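Firkico two-finger gripper with wrist camera: a buyer's review after one budget year

We bought two of these grippers, one for each arm on our tabletop rig. I do the equipment budget for the group, and I also use the rig two or three afternoons a week, so I see both the invoices and the faults. This review covers what we paid, what we had to buy afterwards, and what I would put in the plan if I were starting again. It does not go into control software in much depth. Huệ Thân wrote our driver and is better placed to talk about that.

What we were looking for

Our work is picking up and putting down small household things from a table: phone boxes, cups, pens, packets. We already had the arms. We needed fingers that could take hold of both a flat box and something thin, and a camera at the wrist that saw the fingertips and the table together. The budget line for the whole end of the arm, gripper and camera included, had been set the December before by someone who has since left, and it was too low. I mention this for anyone who is about to set such a line by looking only at the catalogue price.

We had three offers. Lobo quoted for a three-finger hand that was far beyond what we could spend. Tristis quoted for a simple parallel gripper with no camera mount, which was the cheapest by some way. Firkico was in the middle. We took Firkico on the strength of the camera mount, as making our own bracket for the Tristis one would have used up time in a workshop that was already booked.

Price

The list price was 1231 euros per gripper, without the camera. Soft fingertip pads are sold separately. So is the cable, which I think is poor at this price. The adapter plate for our arm was a separate line again, and it was missing from the first quote altogether. Yanling Bai spotted that when she compared the bolt pattern on the drawing with the one on our wrist. If you are asking for a quote, send them the make of your arm and ask for the adapter to be written in, with screws.

Delivery was quoted at 40 days and took 70. The supplier was polite about it. We had planned for the quoted figure and nothing more, so one person had very little to do on the rig for a month. In the next plan I have put the longer figure in and I will be pleased if it is shorter.

Fitting

Fitting the first one took most of a morning. The second was quicker. The instructions are a single folded sheet with small drawings and they assume you have done it before. The screws into the adapter plate are countersunk and need to be driven in evenly. Florêncio Figueiredo did one side fully and then the other on the first attempt, and the gripper sat slightly crooked until he took it off and started again.

The camera goes in easily. It looks out over the fingers, and its view is wide. You get both fingertips, the table, and a good deal of the room as well. Some people will see this as a fault. For us it is mostly useful, though it does mean you should think about where the table goes before you bolt anything down. Ours faces the length of the room, so the desks and the larger machines are always in the background, and people move about there. If your work depends on a plain background, put the cost of a screen or a curtain in the plan.

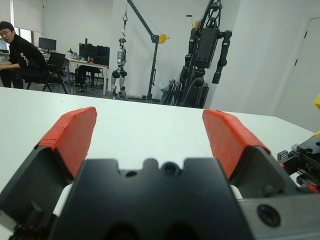 Wrist camera views: fingers spread wide in the first, closed together in the second. 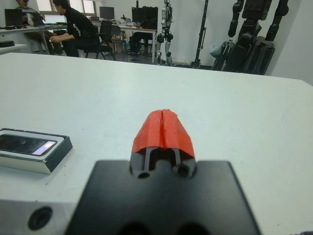

Opening and closing

The fingers travel smoothly and the opening is wide enough for every item on our list. A boxed phone is no trouble when you take it across the narrow side. Gripping it the long way is asking too much and we do not try. At the closed end the tips meet well, and we can pick up a pen from the table on most attempts if the height is right. The height matters a lot. A few millimetres too low and the tips press into the table, at which point the arm stops itself and you have to clear the fault by hand.

Force is set in steps in the software. The lowest step is still a bit firm for soft packaging. We marked the corners of several boxes in the first weeks before Huệ changed the default in the driver. Firkico told us a finer setting would come in an update. We have not had it yet, so please do not buy on the promise of it.

Speed is fine. I have no complaint there and our work is slow in any case.

The pads

The pads are the part I would most like other buyers to know about. The bare fingers are hard and do not hold anything smooth. With a soft red-orange pad over the tip they hold very well. The colour is also helpful on a white table, as the tips are easy to find in the camera picture, both for people and for software.

They wear, though. Creases come first, then the material starts to move on the finger, and after that the grip gets unreliable in a way that is easy to blame on something else. We lost two afternoons to a "calibration problem" that went away when the pads were changed. On our use a pair lasts around nine weeks. The supplier's own pads are dear for what they are. Sofia Falcão tried a cheaper sheet material from Hullow, cut to shape and wrapped over the tip, and it did nearly as well for a fraction of the money. It takes longer to fit, and a badly fitted one shows at once in the results, so you pay in time what you save in cash. We now keep both: the supplier's pads for anything that has to be repeatable, the cut ones for general practice.

Whichever you choose, it is a running cost and should be on the running budget. Our first plan had it under "sundries", next to tape and cable ties, and that line was used up by spring.

Cables

The gripper cable is stiff. On an arm that turns its wrist a lot, it needs a proper loop and at least two clips along the arm. We broke one connector in the second month by letting it pull. A spare cable should be in the first order. Ordered alone, ours came with a delivery charge that was not far off the price of the cable.

The camera cable is thinner and has given no trouble so far.

Support

Mixed. Email replies come in a day or two and are clearly written by someone who knows the product. The phone number on the box goes to a sales desk. When one gripper started clicking on closing, Eero Honkanen sent them a short recording and they asked for the whole unit back. It was gone for three weeks. They found a loose part in the finger mechanism, fixed it, and did not charge us. That was fair, but we had no spare, and the second arm could do nothing in that time.

This is the main thing I would raise with anyone planning for a two-arm table. Two arms need two grippers to work, and a third if you cannot afford to stop. We argued about this for a while. Eero's view was that a third unit sitting in a drawer is money doing nothing. Mine was that three weeks of half a rig had already cost more than that in people's time. We did not settle it, and in the end we put a third unit in next year's plan as the first thing to be cut if the total comes in high.

What I would put in the plan

For two arms, starting from nothing at the wrist:

Two grippers at list price. We got no discount for two, and I did ask.
Two cameras of the type the mount is made for. Other types fit with some filing, which I would avoid.
Two adapter plates with screws, named in the quote.
Three gripper cables.
Enough pads for the year, worked out from your own use after the first two months, with a guess until then.
Clips and sleeves for the cable run.
A day of one person's time per arm for fitting and first tests.
Return carriage for one repair. We paid the postage out, they paid it back.

Leave the supplier's carry case off. It is a nice case. We have used it once, to send the gripper back.

I would also keep the gripper money separate from the arm money. When they share a line, the arm takes whatever is going, and the fingers get bought with what is left. A good arm with poor fingertips does poor work, and you will spend the difference anyway over the year in small orders, each with its own delivery charge.

Would we buy it again?

Yes, for this kind of work. The Tristis gripper is still cheaper and a group with its own workshop and some spare weeks could do well with it. For heavy items neither is right. For phone boxes, cups and pens on a table, with a camera that sees what the fingers are doing, the Firkico does the job and has gone on doing it.

Good: wide opening, tips meet cleanly, simple camera mount, repair handled fairly.

Less good: pads, cable and adapter all extra, lowest force setting too firm, thin instructions, slow delivery.

Four out of five. It would lose another half if I were marking the first quote on its own. I will add a note here if the force update arrives.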